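From: Sena Quartey
To: watura-tenants list
Subject: Re: [watura-tenants] stall power / April craft market, what do we NEED

Hi all

Replying on my phone between two things so forgive the typing. Quoted Agbeko's whole message because I know half of you deleted it.

> Hello everyone,
>
> The hall has confirmed us for the April market, doors at 9 a.m. Before
> I send the floor plan to the printer I need three things from each
> stall holder.
>
> 1. Do you need power, and for what. Last time people said "just a lamp"
> and then a kettle came out and the whole north wall went dark.
>
> 2. Are you OK sharing a table. The hall has fewer of the long ones than
> it used to.
>
> 3. Are you taking cards. If yes, which phone network are you on, as the
> signal in the back corner is poor.
>
> The hall allows us 2,000 watts per wall circuit and I would like to stay
> well under it. Please also say if you are bringing your own extension
> cord. Anything frayed goes back in the car.
>
> Fee is $50 a table as before, split it how you like if you share.
>
> Agbeko

OK so my answers, in order.

Power: yes. One lamp, one phone charger, the little card reader. No kettle. It was not my kettle last time either, whatever Ineseo says. I can be anywhere on the south wall. Would rather not be next to the doors again, had tissue paper blowing all over the parking lot by ten.

Sharing: yes, happy to, as long as the other person isn't also selling candles. Two candle people on one table is misery for both. Soap is fine. Cards, prints, knitting, all fine. Not honey, the wasps.

Cards: taking them. Signal in the back corner was ok for me once I stood on the step, but I can't stand on the step all day. If somebody has a hotspot I'd chip in.

Now the watts thing, since two people have emailed me off list asking what it means for them. Look at the label on your thing, it will have a number with a W after it. Add yours up. That's it. LED lamps are tiny, like single digits. Phone chargers tiny. What kills us is anything that makes heat: kettles, hair dryers, wax melters, glue pots, the fan heater someone always has under the table by noon. One of those can be 1,000 or more by itself, and 2 of them on the same wall and we're all in the dark with Agbeko looking for the guy with the key.

So if you do wax or hot glue demos PLEASE say so now and he can put you on different walls. Not a problem if we know.

Also, adapters. Putting more adapters on a socket does not give you more power, just more holes. Everything still adds up on the one circuit. I know they're handy and come in nice colors, but write down what is going IN them, that's the bit Agbeko needs.
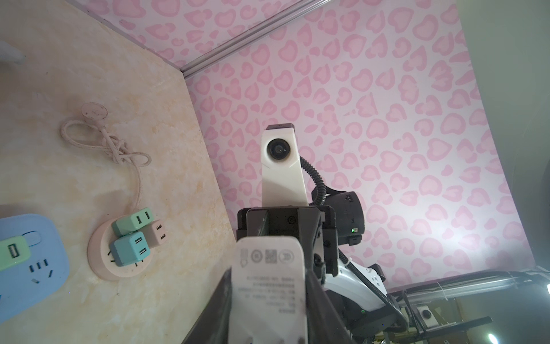
Plug cubes, three on the one socket. Mint, pink and teal.

The hall sockets on the south wall are down low behind the tables so bring a cord with some length on it and some tape. Cloth tape, not the brown parcel stuff, it took the finish off the floor and they kept part of our deposit. Run it along the wall, never across the aisle. There was a stroller incident.

Other stuff while I have you:

Tables. The Stornitau tables (the folding ones with the gray tops) are back from being fixed but one still has a wobbly leg, I've marked it with a sticker underneath. Don't put pottery on it. Give it to me if no one wants it, candles don't care.

Signs. Last year's banner says Watura Winter Market on it so no good for April. Is anyone up for painting a new one?? I have the fabric and most of a can of dark green. Needs someone with a garage or a big floor, and a steady hand for lettering, so not me.

Parking. Unload at the side, then MOVE YOUR CAR. The side bay is shared with the dance school and they were very nice about it last time but I don't think they will be twice.

Change. Bring your own float, ones and fives. I ended up being the bank for half the row and ran out before lunch.

Food. Ineseo is doing the bean stew and flatbread again, cooked at home and brought in insulated pots, so no draw on the power. There will be a jar. Put somthing in the jar.

Set-up is from 7, I'll be there by quarter past with the door wedges and the tape. If you can only come at 8:30 that's ok but then you get whatever table is left and no grumbling.

Agbeko, can you send the draft floor plan to the list before it goes to the printer? Last time the bathroom door had a table across it on the plan and we only noticed on the day. And is the $50 payable now or on the morning? I've had it both ways.

Everyone else please answer his three questions on list, not just to me, I am not keeping the spreadsheet this year. Will lose it.

Got to run, more tonight prob

Sena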